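Lennox Opens Laundry Folding Room and Guest Flat in Ekside

EKSIDE, 2023-12-04 — Lennox, the household linen and laundry service, today opened a folding room and a furnished guest flat at its Ekside branch. Customers can now bring in clean laundry, fold it at full-size tables or on a made-up bed, and get help from staff who do the same work every day.

The new space takes up the ground floor of the former Kokov upholstery shop, which Lennox leased in June. It covers 3,000 square feet. The front half holds the wash counter and pickup shelves. The back half is the folding room, and a short hallway leads from there to the flat, which has one bedroom, a bathroom and a linen closet.

Lennox has run a pickup and delivery laundry service in the area since it moved its office from Brustasmont. Most of its customers send out sheets, towels and work shirts. The company says a growing share of the questions that reach its front desk have little to do with washing. People want to know how to fold a fitted sheet, how to keep T-shirts from sliding apart in a drawer, and what to do with clothes that have no obvious fold.

"We kept giving the same advice over the counter, with a shirt in one hand and the phone in the other," said Jeanie Aitken, branch manager at Ekside. "There was room in the new building to do it properly, so we put in tables and a bed and opened it up."

What the sessions cover

Folding sessions run for 70 minutes and are held on weekday evenings. Each session takes up to seven people. There is no charge for customers with a current Lennox account. Others pay at the door.

The first part of the session deals with everyday clothing: T-shirts, sweatshirts, jeans and children's clothes. Staff teach one basic fold for tops, in which the sleeves and sides are brought to the middle and the body is folded up from the hem. People then try it on their own clothes. The second part covers bedding, including fitted sheets, pillowcases and comforter covers. Anyone who only wants the bedding half can arrive late, as long as they say so when they book.

The flat is used for the part of the session that takes place in the bedroom. Lennox decided on this after a trial period with its own staff, most of whom said they fold at home on the bed and seldom on a table. A bed is softer, and a shirt laid on it tends to shift while the second side is being brought over. The advice is to pull the sheet fairly tight first, work near the edge of the mattress, and press each fold down with a flat hand before making the next one.

Shirts do not need to come out perfect. Staff tell people to aim for a rough rectangle that will stand or lie flat with the others, and to leave small wrinkles alone unless the shirt is going straight into a suitcase. A loose side can be tucked under when the shirt is put away.

The bed in the flat will be kept made up with a plain fitted sheet so that the edges of the clothes are easy to see against it. 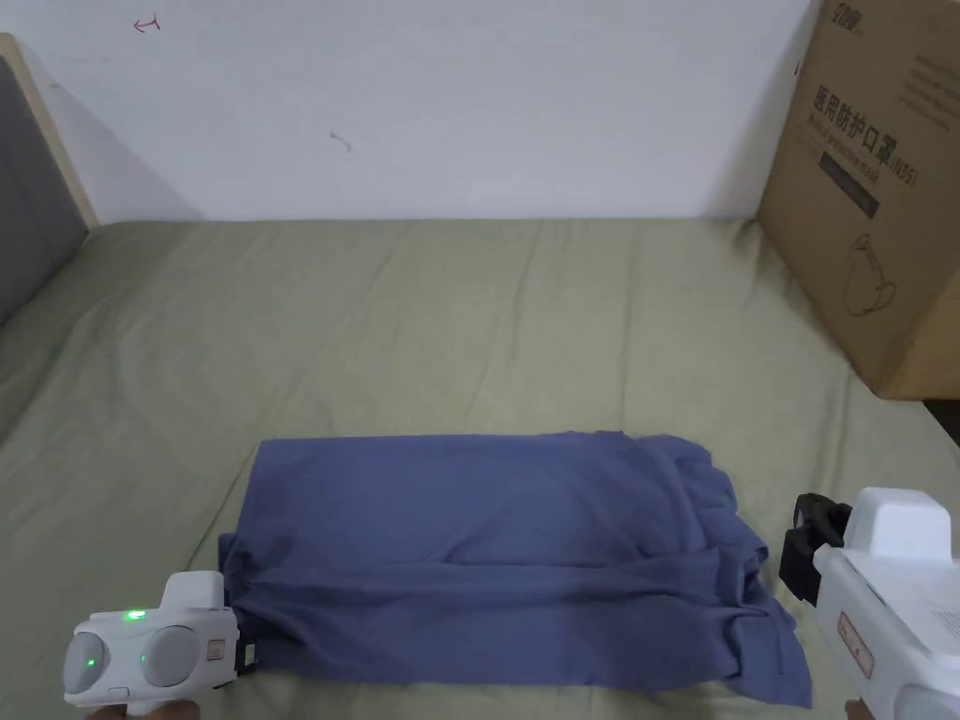 Keir Dow would have liked the sessions to start with bedding, saying that T-shirts were never the problem in his house and that a fitted sheet had been rolled up in a ball at the back of the closet for as long as he could remember. Lennox will offer a bedding-only session once a month if enough people ask for it.

Drop-in use and opening hours

Outside session times, the folding room is open to anyone who has laundry to fold. Tables cannot be reserved. The flat is open for sessions only, and shoes are to be left in the hallway.

The wash counter opens at 7 a.m. on weekdays. Pickup and delivery rounds stay the same, and customers who now collect from the old Ekside counter will find their orders on the shelves at the new address — bring the paper ticket for anything dropped off before the move.

Bookings for folding sessions can be made at the counter or by phone. People should bring a small basket of clean, dry laundry. Lennox will have spare sheets and pillowcases on hand for those who would like to practice on bedding without carrying it across town.

Media contact: Jeanie Aitken, Lennox, Ekside branch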